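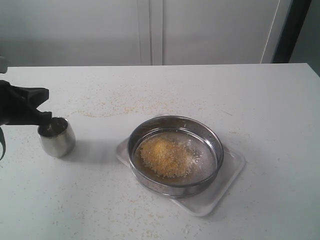 Fig. 4. Cup, sieve and tray on the tabletop, with the grain heaped on the mesh.

Section 4: Sifting Your Grain

By Aaliyah Girard
February

Print this page | E-mail this page

If you've come straight from Section 3 you should have your table cleared and your Poirier kit unpacked and washed. If you skipped Section 3, go wash everything now, please, and dry it very well (I mean it about the drying, damp mesh is a misery and you'll be picking at it with a toothpick all evening).

I sift almost everything I buy in bulk. Cornmeal, couscous, semolina, the bag of mystery yellow stuff my neighbor Yoga Ginting hands me over the fence every winter. You get the dust out, you find the clumps, and every so often you find a bit of stalk you'd rather not bite down on!

What you need

The small steel cup
The round sieve with the fine mesh floor
The square plastic tray with the low sides
A dry pastry brush
A jar with a lid for the finished grain

Setting up

1. Put the tray down first, somewhere it won't slide. I like a smooth white table for this job because strays show up and I can chase them. I turn my tray so a corner points toward me, which makes it easier to grab later, but square-on works too.

2. Set the sieve on the tray. Check that it sits flat and doesn't rock when you touch the rim. If it rocks, look underneath for a grain or a crumb.

3. Stand the cup off to one side, within easy reach. Left or right, whichever hand you scoop with. Don't put the cup in the tray with the sieve. I did that for years and knocked it over more times than I can tell you.

NOTE: The cup that comes with the kit is short and rounded, and it's meant for scooping and pouring. It isn't a measuring cup and there are no lines in it. Weigh your grain if a recipe cares.

Sifting

4. Scoop one cupful and tip it slowly onto the mesh. Low and slow! Pour from up high and you get a cloud, and the cloud lands on your sleeves.

5. Look at the heap before you touch it. Finer, paler particles often gather around the edges, so you get a nice early idea of how dusty the batch is. Very pale and powdery all over means you should work in half cupfuls.

6. Hold the sieve by the rim with both hands, lift it just clear of the tray and tap the side gently with your fingers. Count to 10, turn it a little, and go again. Keep it over the tray the whole time.

7. When hardly anything is falling, set the sieve back down and spread what's left with your fingertips. Pick out anything that doesn't belong.

8. Tip the clean grain into your jar. Then brush the mesh, brush the inside wall (grain loves to settle in against the metal down there) and start the next cupful.

CAUTION: Don't press the grain through with a spoon. The mesh will stretch, and once it has sagged in the middle it stays sagged. Thérèse Leclerc did this to my first one and we are still friends, but I bring it up.

CAUTION: Steam and sifting don't mix. Keep the tray well away from a kettle or a pot on the boil.

How long it takes

A normal bag takes me 25 minutes with the radio on. Couscous goes slower, as most of it is too big to fall through and all you're doing is shaking off the dust. That's fine, the part you're keeping is the part on top. With fine cornmeal it's the other way round and you want what lands in the tray, so for step 8 you'd empty the tray into the jar and check the leftovers on the mesh for lumps.

Cleaning up

9. Check the bottom of the cup. There are nearly always a few grains clinging in there, and they'll turn to paste the second you add water. Knock them out first.

10. Brush the sieve from both sides, dry. Then rinse it in warm water and stand it on its rim to drain.

11. Wipe the tray with a damp cloth. Plastic like this holds on to fine dust, so give the rounded corners a second pass.

NOTE: If your mesh has come loose at the rim, stop using it and turn to Section 9, Spare Parts.

Next: Section 5, Storing and Labeling

Print this page | E-mail this page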